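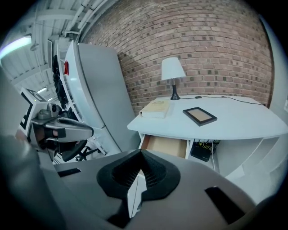 The white desk and the little lamp.

Taxes. Again. I said in October I was going to do it all as I went along, a folder for every month, receipts in as they came. Did that happen. No. October has four receipts in it and one is for soup.

March 31, 2018 and I am only now opening the shoebox. Typing this fast because I've got to be out the door in a bit and if I don't write it down now I'll forget what worked, same as last year.

So, where I'm at. Freelance translating is most of my income, plus the two evening classes I taught for Vimala Reddy when she was short a teacher. The classes are easy, one form, done. The translating is a mess. Nine clients, all of them paying in different ways, one by check still (a check! made out to my name spelled wrong, the bank took it anyway).

What I did this morning:

Sorted everything into piles by who it came from instead of by date. Much better. Dates can come later. Last year I went by date and kept losing track of which invoice was which because Widach pays ninety days late and Trekia pays before I've even sent the thing.

Typed it all into one sheet. Name, amount, when billed, when it landed. Nothing fancy, no colors.

Then the total didn't match the bank. Off by 2881 dollars. I went cold, made toast, came back. Went through it line by line and it was one big job for Widach, the washing machine manuals, entered twice, once under the invoice and once under the payment. Took me most of an hour to see it. If your total is off, look for one number that's the exact size of the hole before you do anything else. Efthymia Kouris told me that years ago when we shared an office and I nodded and didn't listen.

Expenses are harder. I never know what counts. Dictionaries yes. The train to Ustlow for the conference, yes, and the hotel. The sandwich on the train, I think half? I wrote it down with a question mark. Abdelghani is doing my return again this year and he likes question marks better than guesses, he says guesses cost him more time. He also wants everything by the middle of next week – which is fair, I was the last one in last year and he was very polite about it.

Phone bill, no idea what share. Last year we said a third. Leaving it at a third.

Stuff I still can't find: the renewal for the glossary software, and the letter about the estimated payments. I know I had the letter. I remember putting it somewhere safe so that's that gone forever. Can probaly get a copy but it means calling, and the hold music, you know the one.

Tomoyo asked in the comments last time if I'd switch to an app. Tried one. It wanted me to take a photo of every receipt and then it read the soup as office supplies. Maybe next year. Glenys does hers in a paper notebook, one page a month, finishes in January, and I'm trying not to hold it agianst her.

Plan for the next lot: one envelope per client, taped inside the cupboard door. Bank statement printed on the first of the month. Ten minutes, then stop. I'm writing that here so one of you can nag me in the summer.

Okay, got to run. Still need stamps, and milk. Will post about the bread thing next time, I haven't forgotten, it just keeps not rising.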